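Skalley 2 lets robot arms think about the whole tool, tip included

Skovlow releases second version of its grasp and motion planning software, with a new tool library and a much faster planner

February – Skovlow, the robotics software company, has released Skalley 2, a major update to its planning software for robot arms that work with ordinary hand tools. The new version is available to all current users and runs on the same controllers as the first.

Skalley takes what a wrist camera sees, works out where a tool is and how it is turned, and plans a grip and a path for the arm. In the first version the planner treated a held tool as a simple box fixed to the gripper. That was fine for short, stubby objects and a real nuisance for long ones, where a small error at the handle becomes a large one at the tip.

Skalley 2 replaces the box with a full model of the tool. The planner knows where the handle ends and the shaft begins, which parts are safe to squeeze and how far the tip reaches. It keeps checking the camera picture after the fingers close, so if a screwdriver tilts a little in the grip, the path is corrected before the arm moves on.

"We are thrilled with how this one has come out," said Keyvan Zarei, who leads the planning team at Skovlow. "A screwdriver looks like the easiest thing in the world to pick up, and then you try to plan with one! The shaft is thin, it's shiny, and it sticks out a long way past anything the arm thinks of as its own body. Getting that into the planner properly took us two rewrites and a lot of patient testing."

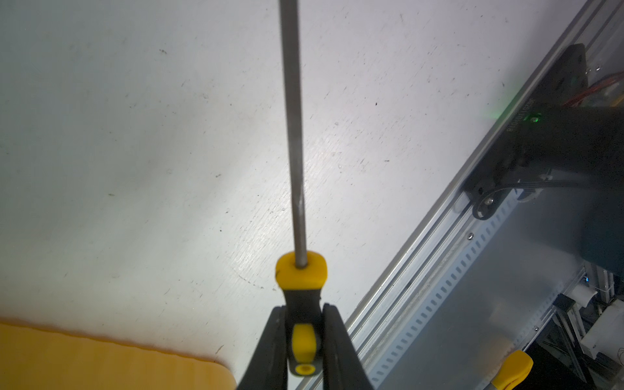

The tool library, called Taheri, ships with 381 models of common hand tools. Users can add their own by showing the tool to the camera from several sides and marking the grip area on screen. A new tool can be used straight away, and its model can be tidied up later in the editor.

Planning is also a good deal quicker. On Skovlow's own test set of 2655 recorded grasps, the typical time to find a safe path fell to 812 milliseconds, with the tool's full shape included in every collision check. The test set and the scripts used to run it are included with the release, and the team would love to hear from anyone who gets different numbers on their own hardware.

Other changes include a replay window that shows the planned path next to the one the arm followed, clearer error messages when no grip can be found, and a simpler way to mark off parts of the bench the arm should avoid. Projects made in the first version open without conversion, though saved box shapes should be swapped for library models where possible.

Work has already started on the next piece, a module named Sornier that will handle passing a tool from one arm to another. "We have it going in simulation and it's great fun to watch," said Zarei. "There's plenty left to do on timing – the two arms have to agree on who is holding what."

Release notes and the updated user guide are included in the Skalley 2 download. Current users will see the update in their account page.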